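Planning an equipment budget for two-handed gripper work

Scope. The steps below cover buying for a tabletop station where one or two people work small metal parts with hand-held grippers, and where the recorded motion is later used on an arm. They assume the arm already exists or sits in a separate budget. Software is left out.

Step 1. Write the task down before opening a catalog

Put the task in one sentence, with the part, the start position and the end position. "Pick up a metal peg, stand it upright, release it" is enough. Everything bought later should trace back to that sentence. If a line on the order can't be tied to it, move the line to a second sheet and look at it again next quarter.

Then write the smallest part and the heaviest part. These set the jaw opening and the fingertip material. Do not size for parts you may get next year. Fingertips are cheap to change and gripper bodies are not.

Step 2. Count in pairs

For two-handed work the unit of purchase is the pair. One pair is two grippers, two cables, two mounts and one host computer with enough ports for both. Quotes often list the gripper alone, and the difference shows up at the first setup. When we compared Plusteo and Drendov, the cheaper body became the more expensive pair once cables and mounts were added.

Ask each supplier for:

Price of a full pair, ready to plug in
Price of fingertips as a separate item, and the minimum order
Cable length as shipped, and the longest length they support
Lead time for a single replacement body
Whether calibration is done by the buyer or by the supplier

Spare fingertips belong on the first order. We budget 10 sets per pair for the first year. Metal parts with sharp rims wear them faster than round pegs do, so adjust after the first month -- keep a log with the date of every change.

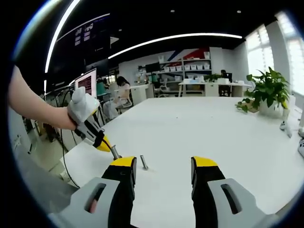
Lajos Kovács disagrees with the tip figure. Ten sets is too many for a first order, he writes, because the tip design usually changes before half of them are used, and the old ones then sit in a drawer. He would buy four sets, pay the extra shipping once, and put the difference toward a spare cable for each gripper.

The objection holds if your supplier keeps tips in stock. Ours does not, and a late shipment in September left one station idle. If the stated lead time is under a week, use his number. The spare cables are worth having either way.

Step 3. Budget the table as equipment

The table is part of the rig and should be on the same sheet. Points to settle before ordering:

Surface. Plain and one color. A matte finish is preferable under strong daylight. Patterned tops make it harder to find small parts in the recording later.

Size. Allow room for both grippers to be set down without touching the parts. People tend to measure only the working area.

Stiffness. Press on a corner with an upright peg in the middle. If the peg falls, the table is not suitable for this work.

Position. Measure the cable run from the host computer to the far side of the table, down to the floor and back up, with slack for a raised arm. Order to that length. A straight-line measurement across the room will come out short.

Step 4. Parts and consumables

Test parts get dropped, scratched and lost. Buy them by the box from the same batch, so that later sessions use the same dimensions as the early ones. Keep 17 pieces of each type in a labeled bin that is not used for daily work. They are the reference if a measurement is questioned.
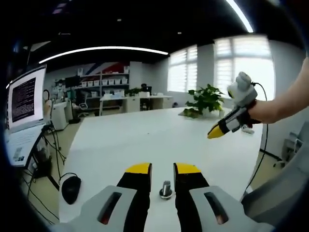

Parts with a wide head and parts without one should be entered as separate types even when the shank is the same. They stand differently, they are picked up differently, and they use up tips at different rates. Combining them on one line hides the cost of the harder one.

Other consumables to list: cable ties, wipes for the tips and the tabletop, labels, and storage. Storage is easy to miss. Recording from two grippers fills drives quickly, and one long run of 327 takes was enough to make us add a second drive per station.

Step 5. Operator time

Equipment is the smaller half of most of these budgets. Enter operator hours on the same sheet, per task, including setup and reset between takes. Reset time is often longer than the take itself for small parts that must be stood upright.

Time one person for an hour at the pace they would keep all day. Đức Tăng runs this trial on a Friday afternoon on purpose, as the morning figure is always better and never holds. Use the afternoon figure.

Step 6. Order in two stages

Stage one is a single pair, one table, one host and the first set of consumables. Run the real task on it for two weeks. Record what broke, what ran out and what was never taken from its packaging.

Stage two is everything else, with the quantities corrected from that record. Get the stage two price in writing before placing stage one -- Urusov agreed to hold theirs for us, and the others would not.

Send the sheet to whoever approves spending with both stages on it and the stage two lines marked as provisional. Attach the supplier quotes and the tip log.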